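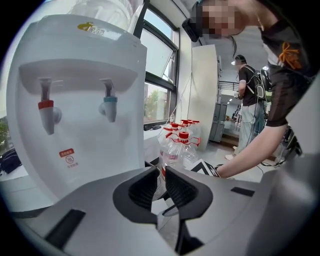
Juhász

Home Tickets Equipment Purchasing Reports

Ticket 1102 – Hand-held gripper kits, Mosovau site: dropouts during dispenser tasks, and what to order
Status: open, waiting on quote
Opened: 20th August
Print | E-mail

Problem as reported: recordings from the water dispenser station lose sync between the hand units and the backpack. It happens most on tasks that need a long reach, such as working the taps or moving a bottle from the floor to the table. Purchasing has asked whether this is a fault under warranty or whether the kits need to be replaced. The replacement line in the current plan is for complete kits, so the answer changes the order quite a bit.

Checked first:
Firmware on both hand units matches. Backpack storage has space. Clock offset at session start is within limits on all kits. Swapped left and right units on one operator and the fault stayed with the operator's cable set, so the hand units are probably fine.

Checked second:
Ran the tap task at short reach, elbow bent, no dropouts. Ran it again with the arm fully extended and got a dropout on most passes. Same result with a spare hand unit. The connector at the backpack end moves under light finger pressure. It should not.

Update to the original report: the session notes blame the hot-water tap, on the theory that steam is getting to the finger pads. I found nothing to support that. The cold tap gives the same result. Please stop logging it as a heat problem, it sends the ticket to the wrong queue at Halport.

Pads are a separate matter. Halport lists the pad set at $79. The Mosovau allocation for this period covers 19 sets and the request from the floor is for 27. I would approve the lower number now and put the rest in the next period. Worn pads slip on smooth caps, but they do not cause dropouts and should not be bought under this ticket.

2 comments

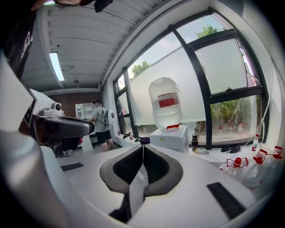 Juhász

Follow-up after a second session with more than one operator in the room. One was over by the shelving with the backpack on while the others worked on the window side. I wanted to know if two or more kits running together made the fault worse, because the purchase plan assumes parallel operation for the rest of the contract.

Result: no interference found. Each kit failed or held up on its own, and the ones that failed were the ones with the older cable sets. Radio load can be dropped from the list of causes.

Space is a planning item all the same. The windowsill is being used as a shelf, and a jug on a box at that height is a poor neighbor for electronics. Tarneo's site drawing has a bench along that side. The bench has never been ordered. It belongs in the furniture budget, and I have copied the line across so it does not get lost again.

Revised order, replacing the one attached to the original request:
- Cable sets with locking connectors at the backpack end, one per kit plus spares. Halport part, quote requested.
- Pad sets, as noted in the first entry.
- Spare marker cubes. Ours are printed and the corners wear. Low cost, order with the cables to save on freight.
- Floor cable covers, wide type.
- Complete replacement kits: removed. If the locking connectors do not fix it, put this line back.

The warranty question is still with Halport. They asked for serial numbers and a log from a failing pass, both sent. Their first reply said the connector is a consumable, and I have answered that the contract with Tarneo lists it under hardware. Do not pay for the cable sets out of the repair fund until they confirm in writing – it is very hard to get the money moved back afterward.
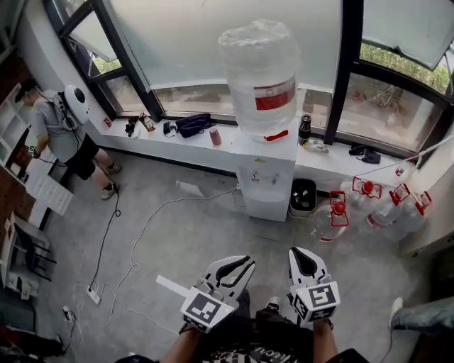 Dispenser station, both hand units in use, power and other loose cables on the floor.

Notes on the floor covers. The dispenser's power cable crosses the work area to the power strip, and a black cable from the operator side ends up near the same spot. Anyone walking a task between the dispenser and the shelving has to step over them. Quote covers for the full run, wall to strip. Moving the strip is the cheaper option, but the outlet behind the dispenser is reserved in the Tarneo agreement, so we would need their approval first.

Test plan for when the cables arrive: same station, same operator, arm extended, tap task and bottle task. Compare with the failing log already on this ticket. Leave the old cable sets tagged and boxed, Halport may want them returned.

Next action: purchasing to send the revised order. I will update this ticket when the quote comes in.

0 shares
Print | E-mail
Back to Tickets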